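Going to put some thoughts down in a thread, so get yourself a cuppa. It's all about the year I stopped making things, and how I got going again – a few of you have asked in messages and I keep giving half an answer.
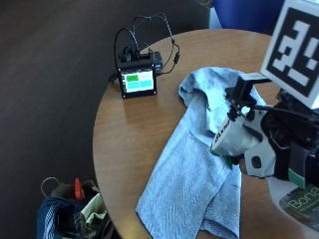

1/
For those who are new around my little corner (hello, and thank you for following along!), I'm a printmaker. Linocuts mostly, some monoprints when I'm feeling brave, and a bit of hand lettering for other people when the rates notice turns up. I've been at it long enough that people assume I have a system. I have a drawer full of half-carved lino and a favourite mug for rinsing brushes, and for a long while that was the system.

2/
The drying up came on slowly. I'd finished a big run of cards for a shop called Clandum, 1192 of them, every one pulled by hand on my own press, and when I dropped off the last box I felt wonderful. I drove home with the windows down and sang the whole way. I was going to have a week off and then start on something of my own.

3/
The week off turned into a month. I'd go out to the studio, tidy up the inks, sort the papers by colour and then by weight and then by colour again, and come back inside for lunch. If you'd asked me how work was going I'd have said "busy", and I'd have meant it too. I was very busy in there. There just weren't any prints at the end of it.

4/
I know some of you are nodding. A few of you have written to me with your own version – the potter who kept re-glazing test tiles, the knitter who wound every ball she owned into neat little cakes and then put them all back in the cupboard. I loved getting those messages more than I can say. I was a bit embarrassed about mine until yours started arriving.

5/
What I did first, and I don't recommend it, was look at everybody else's work. Hours of it, in bed, with my phone held over my face. I told myself I was gathering inspiration. Some of it really was gorgeous, and I saved it all in folders, and I've never once opened those folders since. By the end of an evening like that I'd feel as though every good idea had already been had by someone with nicer handwriting.

6/
Then I bought a course. I won't go into which one (the teacher was lovely and it was a perfectly good course). I watched two lessons, made very tidy notes, ordered the recommended gouges, and waited by the letterbox for them as if they were going to do the carving on their own.

7/
The thing that shifted was small, and I nearly said no to it. The Condness open studios were coming up in February and they'd had a table come free. I'd applied years before and forgotten. The email said I could have it if I answered by five o'clock, and I read it at twenty to. I didn't have a body of work. I had the leftovers from Clandum and a stack of lovely blank paper.

8/
I said yes before I could talk myself around. Then I went and had a little lie down on the studio floor, which is concrete, and I can tell you it's a very clarifying surface.

9/
With so little time I couldn't do anything grand, so I set myself 40 tiny prints. Each one was to fit in the palm of my hand, one colour only, and carved, inked and pulled in the same sitting. I wasn't allowed to go back and fix any of them. If the sky went blotchy, then it was a blotchy sky and off it went onto the drying rack with its mates.

10/
The first few were dreadful. I've kept them, and I'll show you one day when I'm feeling generous. There's a magpie that everyone takes for a teapot. But somewhere in the second evening I noticed I'd stopped checking the clock, and my tea had gone cold, and I was humming. I hadn't hummed in that room for the best part of a year.

11/
I want to be careful here, as I don't think the answer for everyone is "go smaller". Some of you have written that you're stuck because you only ever make little things and you're itching for a wall. Good on you, go and find a wall! I do think a change of size did something for me, though. My hands couldn't do what they always did, so they had to pay attention.

12/
The rule about one sitting helped as well, and I've hung on to that one for first versions of anything. I still carve big blocks over weeks and I still fuss over registration like a hen. It's only the beginnings I keep quick now. I used to spend so long getting ready to begin that I'd be sick of an idea by the time the lino came out.

13/
A couple of practical things, for those who like them (I always do):

Offcuts are your friend. My lino comes from Boltden and I'd been throwing the trimmings into a tub under the bench for ages. Every block in the little series came out of that tub. I found it so much easier to be reckless with something I'd already written off.

14/
Leave yourself an easy job for the next morning. I'd stop with a block half carved, with the boring background still to clear, so that when I came in there was something to do that didn't need any cleverness. By the time the background was gone I'd usually warmed up enough for the next drawing.

15/
Keep the phone in another room. I know, I know. Mine lives in the laundry now between breakfast and lunch. If you've messaged me of a morning and wondered why I'm so slow, that's why, and I'm sorry, and I'm also not going to stop.

16/
And talk to somebody about it, if you have somebody. I'd kept very quiet about my dry spell, and I think the keeping quiet made it heavier. When I finally blurted it out over dumplings at Çetinkaya (the little place near the station, the yoghurt ones, please go) both of my friends at the table put down their forks and said "me too". We stayed until they started stacking the chairs.

17/
So, the open studios. I pegged up the prints on string and put the prices on with pencil because I was certain I'd want to rub them out. It was stinking hot. People wandered in mostly for the fan, I think, and then they'd lean in close, which is a thing people do with very small pictures, and they'd start telling me about their own magpies.

18/
One woman stood there for ages and told me she'd studied painting when she was young and hadn't touched a brush since her kids were born, and her youngest had just moved out. She bought the one with the clothesline. She came back after lunch to tell me she'd been to the art shop and spent 75 dollars, and she looked so guilty and so pleased that I had to go and straighten something at the back of the table.

19/
I don't know whether she's painted anything. I think about her quite a lot, and if by some chance she's reading this, I'd love to hear, and there's no pressure at all if the paints are still in the bag. Mine sat in the bag too.

20/
I'd like to say it's all been smooth since then, but I had another flat patch this winter. It lasted a few weeks. I got a bit teary about it, and then I got out the tub of offcuts and gave myself an evening with it, and the first one was dreadful again, and I was oddly glad to see it.

21/
A few of you have asked whether the little prints are for sale. Most have found homes, but there's a handful left, including a gum leaf I'm fond of and a very stern pelican. I'll pop them in the shop once I've worked out the postage. The magpie is staying with me.

22/
If you're in the thick of a dry spell yourself, tell me about it underneath, or send me a message if you'd rather keep it private. I read every one, after lunch. And if you've come out the other side, tell us what you made first, even if it was a teapot.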